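Startseite > Küche & Getränke > Kühlgeräte-Zubehör > Kühlschrankthermometer

Irinari Kühlschrankthermometer K15 mit Außenanzeige

Lieferbar. Versand ab Lager Pidbridge.

Wir haben lange gezögert, ein Thermometer für Haushaltskühlschränke ins Programm zu nehmen. Die meisten Geräte dieser Art zeigen irgendeine Zahl an, und der Kunde glaubt sie, weil eine Nachkommastelle dabei ist. Das K15 haben wir aufgenommen, nachdem es einen Winter lang in unserer Teeküche gelaufen ist. Begeistert sind wir nicht, zufrieden schon.

Was das Gerät kann

Ein Fühler kommt in den Innenraum, die Anzeige bleibt draußen. Gemessen wird die Lufttemperatur am Fühler. Wer wissen will, wie kalt der Joghurt im zweiten Fach ist, erfährt das nicht. Dafür gibt es Einstechthermometer, und die kosten weniger.

Der Hersteller wirbt mit »Frischegarantie« und »bis zu 15 % Stromersparnis«. Beides haben wir aus unserer Beschreibung gestrichen. Ein Thermometer hält nichts frisch und spart keinen Strom. Sparen kann, wer feststellt, dass sein Kühlschrank seit Jahren auf drei Grad läuft, und ihn auf sieben stellt. Dazu muss man allerdings auch am Regler drehen.

Aufstellung

Die Anzeige haftet magnetisch an Stahlblech. Bei Möbelfronten und Edelstahl hält sie oft nicht, dann bleibt der beiliegende Klappfuß. Auf einem Tisch direkt daneben steht sie ebenso gut, solange das Kabel reicht. Es ist 80 cm lang, und das ist knapp bemessen. Eine Verlängerung bietet Irinari nicht an, und von Bastellösungen raten wir ab.
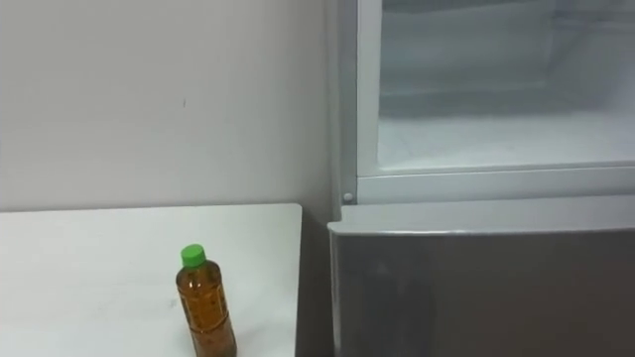
Technische Daten

Artikelnummer: 229-K15
Messbereich: −30 bis +50 °C
Genauigkeit laut Hersteller: ±0,5 °C
Genauigkeit nach unserer Erfahrung: eher ±1 °C
Messintervall: 15 Sekunden
Kabellänge: 80 cm, flach, weiß
Stromversorgung: 2 × AAA (nicht enthalten)
Gewicht mit Batterien: 169 g
Alarm: akustisch, obere und untere Grenze einstellbar
App: keine

Dass es keine App gibt, sehen manche Kunden als Mangel. Wir nicht. Das Vorgängermodell Frota hatte eine, sie verlangte ein Benutzerkonto und den Standort, und beides hat mit der Temperatur im Gemüsefach nichts zu tun.

Zur Messung

Nach jedem Öffnen der Tür springt der Wert hoch, bei uns bis auf zwölf Grad. Das ist normal und sagt über die Lebensmittel wenig aus. Wer den Alarm auf acht Grad stellt, wird bei jedem Griff zur Butter angepiepst. Wir empfehlen zehn Grad und die längste Verzögerung.

Für eine brauchbare Kontrolle den Fühler über Nacht in einem Glas Wasser im mittleren Fach lassen und morgens vor dem ersten Öffnen ablesen. Eine Flasche tut es auch, wenn der Fühler durch den Hals passt. Mit zimmerwarmen Getränken im selben Fach verschiebt sich das Ergebnis.

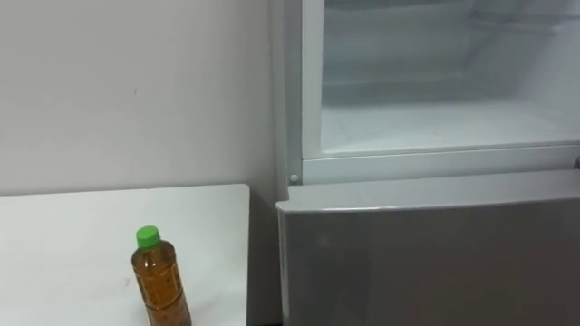
Fachabteilung Kühlen & Messen, Olden Haushaltstechnik
Ansprechpartner: Nimal Pathirana, telefonisch vormittags ab 9 Uhr

Was uns nicht gefällt

Das Batteriefach. Der Deckel sitzt stramm, und die Rastnase sieht nicht so aus, als würde sie viele Wechsel überstehen. Bei unserem Testgerät hält sie noch. Die Beleuchtung der Anzeige geht nach wenigen Sekunden aus und lässt sich nicht dauerhaft einschalten. Und die deutsche Anleitung ist offenkundig eine Übersetzung. Die Stelle mit dem »Gefrierpunkt-Bedauern« meint den Abgleich des Nullpunkts: Taste SET fünf Sekunden halten, während der Fühler in Eiswasser liegt.

Häufige Rückfragen

Schließt die Tür noch dicht?
Das Flachkabel läuft durch die Türdichtung. Bei weichen Dichtungen sehen wir kein Problem, bei alten, verhärteten schon. Papierstreifen einklemmen und ziehen: Rutscht er neben dem Kabel leicht heraus, das Kabel an die Scharnierseite verlegen.

Taugt es für Gefrierschränke?
Ja, bis −30 °C. Der Batteriewechsel bleibt außen, das ist ein echter Vorteil gegenüber den Geräten zum Hineinlegen.

Ist es geeicht?
Nein. Für Gastronomie und Apotheken bitte kein K15 bestellen.

Lieferumfang

Anzeige, fest verbundener Fühler, Saugnapf, Klappfuß, Anleitung. Den Saugnapf können Sie getrost in der Schublade lassen, bei Kälte fällt er ab. Der Fühler liegt besser auf dem Gitter.

Rückgabe innerhalb der gesetzlichen Frist, auch ohne Originalkarton. Ersatzdeckel für das Batteriefach führen wir voraussichtlich ab Januar.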